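### 3.2 Storage of reproduction headwear

The survey was sent to members of costume societies in Zakholm and Calik, and 256 of them answered the questions on storage. Most members own at least three pieces of historical headwear, usually bonnets or turbans, and wear them only a few times in a year. The events are mainly held in March, so the pieces stay in boxes during long months.

Damage to the crown was the most common complaint. Silk bonnets lost their shape more often than straw ones, and in many answers the owner had put nothing inside the crown before closing the box. Other owners filled it with old stockings, cotton wadding or paper. A single loosely crumpled ball of brown paper (Figure 1) has many folded ridges, and these can press a line into thin silk. We therefore recorded paper filling separately from soft filling, and we asked if a layer of cloth was placed between the paper and the lining.

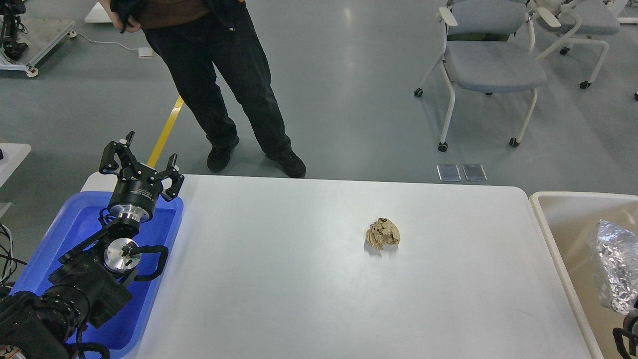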